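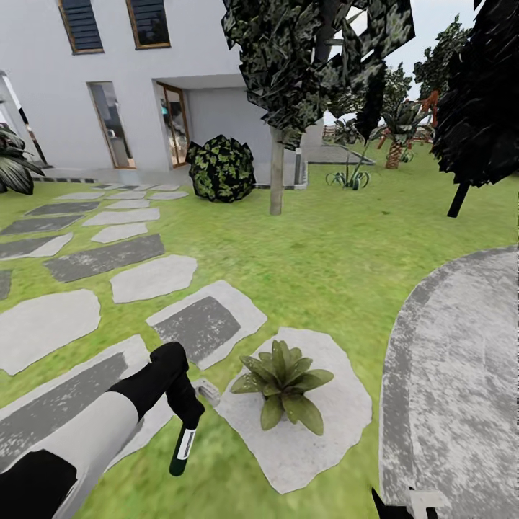

Picking up after a garden party, simulator edition. The arm has hold of the bottle.

2024-03-15

Every January I promise myself I'll stop reading about household robots, and every March I'm back at it with a cup of coffee and a laundry basket I'm ignoring. This year it's yard cleanup. My yard, specifically, where a cup has been under the hedge since last summer and I have come to think of it as a tenant.

So I've been messing with a simulator called Peterlow, where you get a nice white house, a lawn in a color my own lawn has never been, and a robot arm. You give it a chore. Mine was: pick up what doesn't belong on the grass or the path. I rented time on it through Celico, who charge 20 dollars a month and send a lot of email.

Grabbing a bottle is something these things can do now. I'd say it's the part that has been more or less solved, at least for a bottle that is stiff, round and polite enough to stay put. Ask for a wet paper plate and you'll get a different evening.

The trouble is everything before and after the grab. What counts as trash? I know a little gray cube on a stepping stone isn't part of the landscaping, but I know it from years of being yelled at about other people's landscaping. The succulent is staying. The stone is staying. The software has to be told, or shown, and it takes a lot of showing. My controller, a free one called Neves, ran 1000 practice rounds overnight and still came out with some firm opinions about shrubs.

Then there's where to put things. "Throw it away" turns out to be four or five jobs, one of which involves remembering which bin goes out this week. I can't do that one reliably either.

And the simulated yard is the easy yard. There's no wind in mine unless I ask for it, and no dog. The Rekden people, who sell a real arm on a real cart, quote 2527 dollars before the gripper, and the cart wants flat ground. I have a slope and some roots.

Could a machine do the dishes? Some dishes, slowly, in a kitchen set up for it. Fold towels? Yes, if you aren't waiting for the towel. Clean up a yard? I'd give it a few more years, and I said that a few years ago too.

Meanwhile I've spent more than 165 dollars and most of a winter teaching an arm to tidy a lawn that doesn't exist. The cup is still under the hedge.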